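Home Forums Robotics Teaching & Demos Ask

Teleop or hand guiding for a flower arranging task with two arms?

Nives Zanetti

Hi everyone! I've just got a two-arm setup going and I'm hooked. The task I've picked is moving dried and fake flowers from one vase to another, a few stems at a time, with one arm holding the bunch and the other doing the picking. I can record it two ways. Either I grab the arms and push them through the motion myself (gravity comp is on, so they float nicely), or I drive them with a pair of small leader arms from a chair beside the table.

Hand guiding feels smoother, but my sleeves are in every wrist view. Leader arms keep me out of the picture, but I keep crushing stems and my demos are all over the place. One takes 22 seconds, the next takes well over a minute. Which would you stick with? And how many demos before it's worth training anything?

3 comments Share

Evaristo Sartori

Leader arms, every time. If your hands and forearms are in the demos, the policy learns to look at them, and then they're gone when it runs by itself. Had that happen with a drawer task on a Lunico arm. Worked in replay, froze with me out of view.

The uneven timing will settle with practice. Do a whole afternoon where you save nothing. Seriously, just play!

Share

Itziar Echevarría

Oh I love this task, we did a very close cousin of it at Monti last winter and I still miss it. I agree with Evaristo on the leader arms, but there's more to getting clean demos out of them, so let me ramble a bit.

Start by slowing down at the grasp and nowhere else. Travel at whatever speed feels natural, then ease off for the last few centimetres before the fingers close. Our first 900 demos had me hesitating everywhere -- over the table, above the vase, halfway back -- and the trained policy hesitated in all the same places. It was like watching my own nerves on playback! We threw most of those out.

For the crushed stems, check the gripper scaling on your leader. Ours mapped a light squeeze of the trigger to nearly full force. We halved it and put a strip of soft foam on each trigger so you could feel where the stem would be. Artificial stems with wire in them will forgive you, dried ones won't.
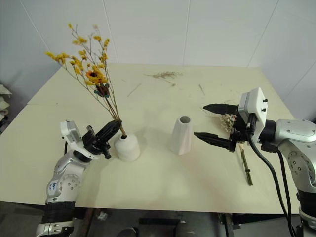
Decide what each arm is for and don't swap partway through a session. We had the left steady the bunch low on the stems, close to the mouth of the vase, and the right stayed open and ready until the left had let go or stopped moving. If both arms are wandering at once you can't tell from the recording which one was waiting for which, and neither can the model. Say it out loud if it helps -- "left holds, right goes." My colleague thought I'd lost it, but my demos got much more even.

Also, leave the bits on the table. Dried flowers shed like mad and I used to brush everything clean between takes. Then we ran the policy on a messy table and it went hunting after loose twigs. Once we recorded with crumbs and broken sprigs lying around in different spots, it got far better at ignoring them.

On how many: we had something worth watching at about 3,000, but train a rough one much earlier so you can see your own bad habits in it. Move the vases a little every few takes, and use a light-coloured one and a dark one if you have them.

Have fun with it, and please post how the first run goes!

9 comments Share

Konrad Lis

Hand guiding is fine if you mask the wrist cameras. I do it with 2 cheap arms and a Vulstead controller, no dramas. Haven't tried it with flowers though, mostly cups.

1 comment Share

Last updated: February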